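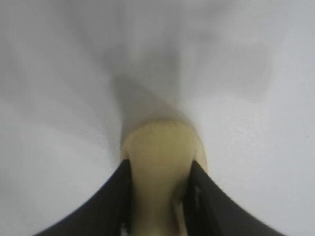

September, workshop, evening

Wrist camera is on and the new black fingers are fitted. Grip tests picked up from where Kevin left off.

Setup as of tonight: arm bolted to the bench at the Kisdale end, Rimeck servo on the gripper, Delberg controller on the shelf above the vice. Camera bracket is the second print. The first one snapped at the screw boss when I nipped it up, so I made the wall thicker and printed it lying down.

Camera angle is close to what I wanted. Both fingertips are in view, low down, with the held piece between them and plenty of clear space above for whatever we are moving towards. Left and right come out nearly even, so the bracket is near enough square and I am not touching it again. Focus is the weak point. The background beyond the fingers is a pale grey blur with no edges in it at all. Fine for checking a grip, no use for finding the next part. The lens is screwed in with a dab of glue from the factory. Will try warming it and backing it off a quarter turn, but on the spare camera first.

Grip itself: rounded end standing a bit proud of the tips, part upright and close to the middle. There are faint creases where the fingers press in, so the closing force wants to come down. Current limit was 300 on the controller's own scale. Next run start well below that and creep up until it stops slipping.

Inner edges of the fingers look ragged on camera, with little notches against the part. I'll take a file to them before blaming the print. If that doesn't sort it, reprint with the inner face upwards.

Exposure: black fingers against a pale surface makes the camera hunt when auto is left on. Fixed it at 2000 and left gain alone. Colour looks steady enough now, the part comes through as a pale creamy yellow. Would still like something darker to lay underneath and see if the outline gets any easier to pick out.

Wiring: camera lead catches on joint 2 when the wrist goes all the way round. Tied back with tape for now. Needs a proper clip – there is a bag of them in the Šindelář drawer, bottom left.

Kevin Londoño has the calibration sheet. Kevin, if you read this before I see you, the offset in row 7 is from the old fingers and needs measuring again. Don't run the pick routine with it, the tips will go into the bench.

To do
File inner faces of both fingers
Lower current limit, repeat grip
Spare camera, lens back a quarter turn
Clip for the camera lead
Row 7

Power off at the wall, arm parked folded.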